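The Zero

My aunt Elaine left me a laundromat, a parrot that had already died, and a microwave. I'm telling it in that order because that's how the lawyer read it out, and I was still thinking about the laundromat when he got to the microwave, so I had to ask him to go back.

"To my niece, the oven, with its habits," he read. Then he looked at me like I might know what that meant.

I did, a little. Elaine Vasconcelos lived for as long as I knew her on the top floor of 604 Paredes Street, over the Falletti bakery, and she had opinions about every machine she ever owned. The fridge was lazy. The iron was a snob. But the microwave she talked about in a lower voice, the way you'd talk about a neighbor who can hear you through the wall. "It keeps its own time," she told me once, when I was eight and wanted my soup. I figured it was an old lady thing. (She was fifty-three. I was a terrible child.)

So I drove out to Killico to get it. The elevator was broken, of course, and I carried the thing down five flights hugging it to my chest like a big cream-colored baby, and a man on the second landing held his door open and said, "So she's gone, then," and he said it to the microwave! Not one word to me. I said thank you anyway, I don't know why.

At home I put it on the counter in the kitchen, plugged it in, and it lit up with a zero. Just the one digit, over on the right side of the display. I waited for it to ask me for the time, or blink, or whatever they do. It stayed a zero. I made some tea the regular way and went to bed.

The first week I used it for normal things. Oatmeal. Half a burrito. You press the 1 for a minute or the 5 for five, and I can't read the writing on the buttons but the numbers are plain enough, and there's an orange one at the bottom of the bunch for go. Fine. Everything came out hot. I started to think Elaine had just been lonely and liked having something to gossip about.

Then one night I was on the phone with my brother, having the fight we always have, the one about who should've visited more. I was leaning on the counter and I guess my elbow found the buttons. I heard it humming. I said something to him I won't repeat, and the oven beeped, and he said, "Hello? Sorry, I just picked up. What were you saying?"

I said, "What?"

He said, "The phone only just rang. Are you all right?"

I looked over at the display and it was back to zero. There was nothing on the plate. I'd had a minute of my life cooked right off me, and the meanest minute, too. So I told my brother I was fine and I missed him, and we talked until one in the morning, mostly about the parrot.

You'd think a person would be careful after that. I was not careful! I used it on the parking ticket, and on a date with a guy who sold Brulteo water filters (that took the 5, twice). I used it on a bowl of chili I dropped on the good rug. I used it so much I started losing track of what I'd gotten rid of, and there were gaps in my week like missing teeth. My friend at work said I seemed rested. I didn't feel rested. I felt like somebody who'd skipped to the end of a lot of chapters.

That was when I went looking through Elaine's recipe box, and behind the card for lemon squares there was one in her handwriting that said, "Give it a clean table and leave it be. It will settle." Nothing else, and no oven temperature, obviously.

I did what the card said. I cleared off a white table, hung a white cloth behind it, and set the microwave in the middle like it was getting its school portrait taken. Then I just kept it company. I didn't press anything.
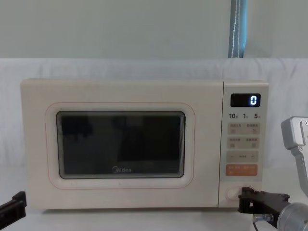
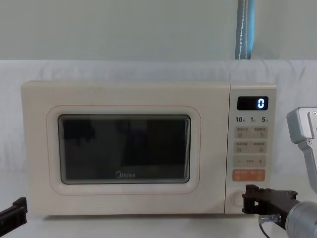
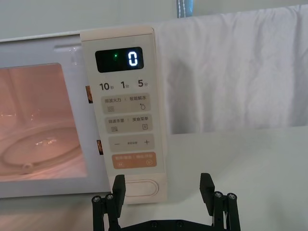 I don't know how long I sat there. I had a paperback with me and I read the same page over and over. Sometime after dark I remembered the date with the water filter guy, all of it, including that he'd been pretty funny in the parking lot. Then the chili came back to me, and then what I'd said to my brother, every word, and that one hurt.

I called him and told him what it was. He was quiet for a while.

"Yeah," he said. "I kind of thought you had."

Then he asked if I'd eaten, and I hadn't, so I stayed on the line while I put some soup in a pot on the stove.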